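Search this site Enter keywords Go

Filed under: Equipment Reviews, Laundry and Linen

Pridura Garment Steamer: Review After One Term of Use

The Pridura is an upright garment steamer with a water tank, a telescoping pole and a hose-fed steam head. Two units were purchased in March for the staff uniform room at Clillberg Hall, replacing ironing boards that had been in service for many years. This review records the findings of the staff who used them and is intended for other residences considering a similar purchase.

Assembly requires no tools. The pole locks firmly at three heights, and the tank can be removed with one hand. The printed instructions are brief but adequate, apart from the section on descaling, which refers to a valve by two different names. Staff should note that the tank must be seated until it clicks; on several occasions a unit was reported as faulty when the tank had simply not been pushed home.

Performance on polyester and blended fabrics was very good. Creases from storage fell out with one or two slow passes, and shine marks of the kind left by a hot iron did not appear. Results on heavy cotton were less satisfactory. Aprons and table linen still required pressing, and one ironing board has been kept for that purpose.
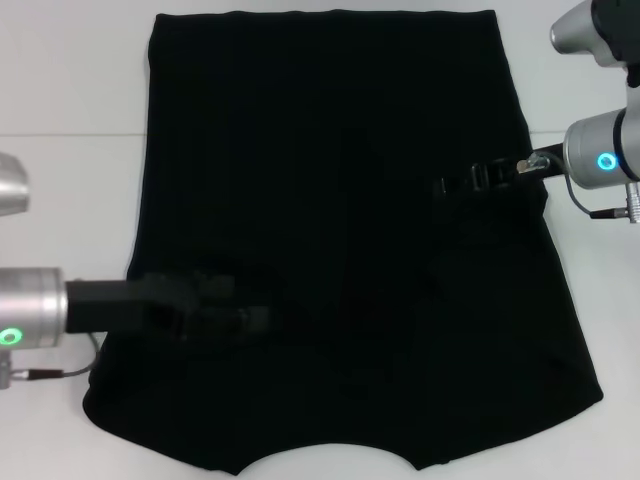

Clillberg Hall | Department of Residential Services

Black tops proved the most demanding item. Lint and water spots show clearly on dark cloth, and the steam head tends to drip during the first minute of operation. Shireen Matlala, uniform room supervisor, recommends running the head over a towel before use and laying each top flat on a clean surface to cool before it is folded.

In total, 753 garments were steamed during the trial. The hose remained flexible throughout, although the fabric sleeve covering it has begun to fray near the base. The supplier, Dastura, sent a replacement sleeve at no charge.

Noise is moderate. The cord is too short for the room as it is laid out, and Toon Michiels of the facilities office has since arranged for an additional outlet.

The unit price was $134. The comparable Saraç model costs more and has a larger tank, but its pole cannot be lowered far enough for seated use.

The Department rates the Pridura as suitable for uniforms and light garments. It is not recommended as the only pressing equipment in a residence that launders its own table linen.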